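Turadano Gripper Comparison: Basket and Handle Handling in a Mock Retail Space

Data card, release for internal and partner use
Maintained by Anneliese Strobel (data) and Kaiwen Lü (hardware)
Institution: Brestum Laboratory for Applied Handling

1. Purpose

The Turadano set was recorded to compare two finger designs, named Jakach and Ehlers in the file index, on the task of approaching, gripping and lifting shopping baskets by their handles. It is intended for the study of grasp selection, contact timing and camera placement. It is not intended as a benchmark of full shopping tasks.

2. Contents

The release holds 1,615 episodes. Each episode contains the head view, the wrist view, joint positions for both arms, gripper commands and an outcome label entered by the operator. Episodes in which the operator stopped the arm by hand are kept and labeled "halted". A held-out group of 100 episodes is stored in a separate folder and should not be used for training.

3. Recording space

All episodes were recorded indoors on a carpeted floor. The space is furnished as a small shop with a seating area. Furniture was moved between sessions, and users should not assume a fixed position for any table or display.

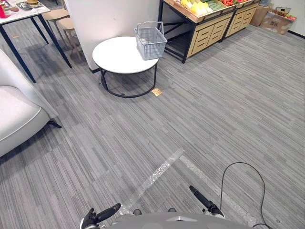

Figure 1. Head view toward the round side table and gray basket, with the produce display at upper right.

The head camera gives the better view of the approach. Both grippers enter from the bottom of the view, and the arms may hide part of the floor. Cable position differs between episodes and has not been masked.

4. Wrist view

The wrist camera is the main source for judging contact. Its view includes the gripper hardware in every episode, and the fingers may cover the handle during closing. Users who crop the view should check that the pads remain inside the crop. 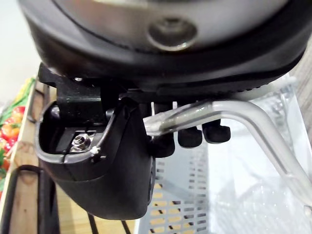 Figure 2. Wrist view of the gripper with a clear plastic bar in front of the black pads.

Transparent parts are difficult for the depth estimates supplied with this release. Depth values near bright edges should be treated as unreliable. The color stream is supplied without correction.

5. Labels

Outcome labels are "lifted", "slipped", "missed" and "halted". A second reader reviewed 600 episodes. The two readers disagreed on 31 of these, mostly between "slipped" and "missed". Both labels are retained in the index, in the columns reader_a and reader_b.

6. Known limits

The Ehlers fingers were refitted in February, and episodes recorded before and after the refit carry different hardware codes. Results should be reported separately for each code. Saturday sessions were recorded with a lower arm speed, noted in the field speed_profile.

7. Access and contact

Requests for access should state the intended use and the name of the responsible person. Questions on labels go to Anneliese Strobel. Questions on finger geometry, mounting and controller settings go to Kaiwen Lü.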